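Home | Opinion | Workspace | Archive

Filed under: Desks & Drawers

Against the taped-up table

I have now been told three times this year that what my working life needs is tape. Divide the table into squares, the thinking goes, give each square a job, and the clutter will sort itself out. Viorica Jurić has been pushing this on the Grekumitz mailing list since October, and people I thought were sensible have gone out and bought rolls of the stuff.

I have my doubts. I shared a long bench at Perić for several winters, and we tried it there. Eleven squares, all labelled. Within a month one square had swallowed everyone's post and the rest were being used as coasters. The tape picked up fluff along its edges and the corners came away whenever somebody dragged a box across.

Part of my trouble is that objects don't come in squares. A laptop is the size it is. A lamp has a base you can put where you like and a cord that goes where it likes. Glasses need a tray, and once you have a tray you have a boundary already, one that you can pick up and carry to the sink. What is the tape adding?

Fans say it trains the eye. Perhaps. I think it gives the eye something to be cross about. Before, you had a laptop on a table. Now you have a laptop over the line.

The brown paper I do not mind so much. It covers a scratched top, you can write on it, and when it is past saving you roll it up and start again. Daritz sell a 62 metre roll that would see most households through several years. But paper creases, and a straight line stuck over a crease looks worse than no line at all - then someone patches it, and the patch is crooked too.

Blue tape, up close and with things set down on it:

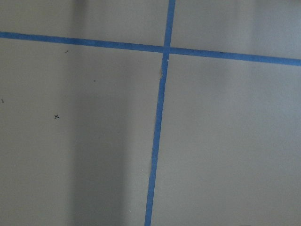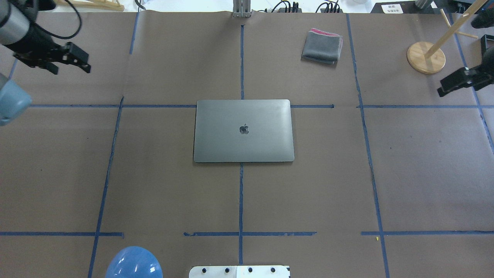
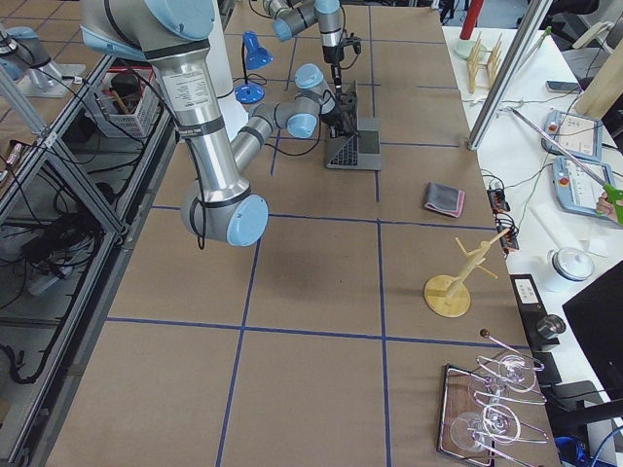
What I would do instead

Clear the lot off and put back only what you used yesterday. Keep anything breakable on a tray with an edge. Hang the mugs. Fold a cloth and leave it within reach of the drinks, which will do more for your laptop than any number of lines.

Then leave it alone for a fortnight. If the same thing keeps landing in the same place, that is its place, and you didn't need marking out to find it. Vorno sell a desk planning kit with over 400 stickers in it. I would save the money and buy a second tray.

Viorica will write in to disagree, and she is welcome to - her own table is very tidy, but it was tidy before the tape.

11 comments | 100 shares

Previous | Next | Back to Opinion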